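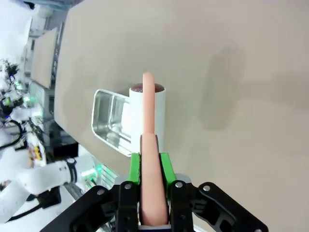 Am schwersten sei das Loslassen, meint Orest Polishchuk. Zugreifen könne nach einer Stunde jeder, aber wer die Backen zu früh öffne, bringe dem Arm bei, Dinge fallen zu lassen, und das merke der sich besser als alles andere.

Es ist Dienstag, kurz nach neun, und bei Porix wird Würstchen gegriffen. Das Würstchen ist rosa, glatt und aus gastronomischer Sicht ohne Zukunft. Es klemmt zwischen zwei grünen Fingerpolstern, dahinter warten ein weißer Becher und eine Edelstahlschale. Man muss sich den Fortschritt an manchen Vormittagen als eine Art Kaufmannsladen vorstellen, in dem Erwachsene mit Hochschulabschluss bedienen.

Das Projekt heißt Ornonum, was nach einem Hustensaft klingt, und soll Robotern beibringen, in Großküchen zur Hand zu gehen. Programmiert wird dafür erstaunlich wenig. Es wird vorgemacht. Wer Schicht hat, nimmt die beiden Steuergriffe, führt den Arm aus der Ferne zum Gegenstand, schließt die Backen, hebt an, legt ab, fährt zurück. Dann das Ganze noch einmal, mit einem Gegenstand, der ein Stück weiter links liegt. 410 Durchgänge verlangt der Plan pro Aufgabe, bevor überhaupt jemand ein Netz damit trainiert. Danach macht der Arm es allein, oder er macht etwas anderes.

In der ersten Fassung von Ornonum machte er vor allem Pausen. Vor jedem Griff blieb der Arm einen Augenblick in der Luft stehen, als müsse er sich sammeln. Man suchte den Fehler in der Software, zwei Wochen lang. Gefunden wurde er schließlich in den Aufzeichnungen: Ein Kollege hatte sich angewöhnt, vor dem Zugreifen kurz auf den zweiten Bildschirm zu schauen, ob die Aufnahme noch lief. Der Arm hatte das gewissenhaft gelernt. Ordentliche Schüler sind ein Kreuz.

Seither gibt es Regeln. Nicht zögern. Nicht nachfassen, wenn der Griff sitzt. Kein Schlenker am Ende, auch wenn die Aufnahme gut war und man sich freut. Ein missglückter Durchgang wird trotzdem zu Ende geführt und hinterher markiert, denn auch aus Missgeschicken lässt sich etwas machen, wenn sie ehrlich beschriftet sind. Zwölf Leute wechseln sich ab, und wer eine Weile zugesehen hat, erkennt sie am Arm. Der eine kommt steil von oben, die andere schleicht sich seitlich an. Beim Training wird aus alledem ein Mittelwert mit Resten von Persönlichkeit.

Das ältere Verfahren, bei dem man den Arm anfasst und ihn durch die Bewegung schiebt wie einen störrischen Einkaufswagen, benutzt man in Hiltville nur noch fürs Grobe. Es geht in den Rücken, und die Hand des Lehrers ist ständig im Weg der Kameras. Aus der Ferne sieht man dafür schlechter, wie fest man drückt. Bei einem weichen Gegenstand ist das eine Frage des Taktgefühls, das der Steuergriff nicht mitliefert.

Abnehmer soll der Kantinenbetreiber Mykhailiuk werden, der im November eine erste Vorführung sehen möchte. Auf dem Wunschzettel stehen Becher, Schalen und Zangen. Suppe steht auch darauf, mit Fragezeichen.

Polishchuk hat an diesem Vormittag die Griffe bis zur Mittagspause. Er redet beim Steuern nicht, er atmet auch auffällig flach. In der Kantine nimmt er später das Besteck aus dem Kasten, hebt es gerade an, fährt es ohne Umweg zum Tablett und öffnet dort die Finger, vollständig und nicht zu früh.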